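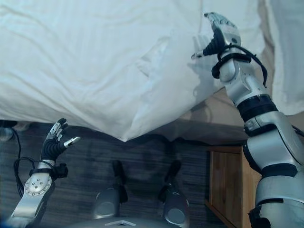 A white duvet held up over the bedroom carpet, its fabric falling in soft folds.

Home & Living | Bedding

The Long Fight With the Duvet Cover

Making a bed with a flat sheet and a couple of blankets takes very little thought. You pull, you tuck, and you go eat breakfast. A duvet asks for more. It has to go inside a cover, and it has to reach all four corners once it gets there, which is where most mornings on laundry day go wrong.

I have owned a duvet since I moved to Forkdale, where the old apartments get cold in October and stay that way. Mine is a Mahuika, bought on sale, filled with down and feathers and a few inches wider than the mattress on each side. The extra width is nice at night. On laundry day it is one more stretch of cloth to get hold of, and the only place to work is the strip of carpet between the bed and the closet.

The trouble starts with weight. A duvet isn't heavy when you lie under it, but lift one by the edge and all of it slides to the middle and hangs there in a big sag. If you raise one hand higher than the other, it slides that way. Short people have it worse. I am five foot three, and for years I stood on the bed to do it.

There are two common ways to get the cover on. The first is the reach-through. You turn the cover inside out, put your arms in up to the shoulder, take hold of the far corners, and then grab the duvet corners through the cloth. Lift, shake, and the cover drops down over the rest. It works well on a twin. On a king it takes strong shoulders and a high ceiling light.

The second is the roll. The cover goes on the mattress inside out with the opening at the foot, and the duvet goes flat on top of it. Starting at the head, you roll both together into a tight log, fold the open end of the cover around the log, and unroll. People who like this method really like it. I tried it for most of a winter and had a twist in the left corner nearly every time.

What changed things for me was a cover with ties. Skuvitari makes one with a cotton tape at each corner and one halfway down each side, 6 in all. You need loops on the duvet to match. Mine had loops at the corners only, so I sewed on two more from a scrap of twill tape. It took an evening.

The tying is slow. I do the head end first, then the sides, then the foot, and I leave the buttons for last. After that I pick the whole thing up by the top edge and give it three hard shakes so the fill moves back out to the sides. Then it goes down on the bed, and I walk around and pull the foot even.

Price is a fair complaint. The Skuvitari cover was $294 in queen when I bought mine. A plain cover from Ununton costs $60, and it is good cotton — a little stiff until the third wash. A person with a needle could add ties to it and come out well ahead. I have since done that for the guest bed, and I use it as much as the other one.

Wash the cover every week or two. The duvet itself can go much longer if it gets aired. I hang mine over the porch rail on a dry afternoon and bring it in before dinner.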